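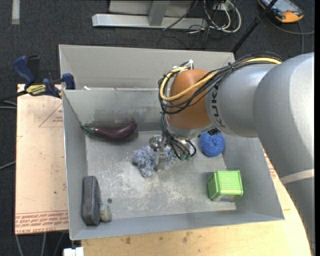

News > Press Releases > Research

Janda Laboratory Reports Bin-Picking Method That Learns Where Not to Grasp

Print this page | E-mail this page

POSTOW, March. The Janda Laboratory at the Postow Institute of Technology today released results from a study of robot grasping in cluttered bins. The method, named Inport, scores each candidate grasp by the chance that it will fail and removes the worst candidates before the arm moves. In tests on a single industrial arm with a metal gripper, Inport cut the number of failed picks by 40 percent compared with the laboratory's earlier planner.

Picking single items from a mixed bin is a routine job in warehouses and repair shops, and it is still hard to automate. Rigid boxes and balls have clear edges that a planner can use. Soft and shaggy items do not. Their outline changes when they are touched, and a depth sensor often returns a surface that is higher or wider than the part the fingers can hold.

Most planners rank grasps by expected success and try the best one. The Janda group trained a second model on failed attempts only. The training set holds 517 failures recorded on the same arm, each labeled with one of 3 causes: the fingers closed on nothing, the item slipped during the lift, or the gripper touched a wall of the bin. The planner's ranking is then corrected by the failure model.

"Failed picks were being logged and then thrown away," said Meron Beyene, lead author of the study. "We kept them and asked whether the same kinds of failure came back on new objects. For slips and wall contacts they did. For empty grasps the result is weaker, and we say so in the paper."

The test bin is a gray sheet-metal container, open at the top, with sloping side walls. Objects were chosen to differ in shape, stiffness and surface. They included a fibrous duster-like item, a mesh-textured ball, a ridged box, a foam-like block and an eggplant. None of the test objects appeared in the training set. Each run used the same arm speed and the same grip force, and the objects were placed again by hand between runs.

The largest gain was on items resting against a wall. The earlier planner tended to place one finger between the item and the wall, where clearance was often too small. Inport more often chose a grasp across the item's other axis, or picked a different item first. Planning time rose by 16 milliseconds per pick.

"A change of that size does not affect cycle time on this cell," said Tibor Kerekes, who built the control software. "The arm motion takes far longer than the planning."

The authors list several limits. All data come from one arm, one gripper and one bin. Transparent items were left out of the scored runs. The failure model has not been tested with suction tools, and the labels were assigned by two people who disagreed most often on slips.

Work on a second bin with steeper walls is under way in cooperation with Tóth Handling Systems, which supplied the grippers for the study. Craig Baxter of Tóth will direct the company's part of the tests.

The paper, by Meron Beyene, Tibor Kerekes and Kálmán Bárány, is available from the laboratory on request. The failure labels will be released with the code after review.

Media contact: Imre Kerekes, Janda Laboratory, Postow Institute of Technology

Print | E-mail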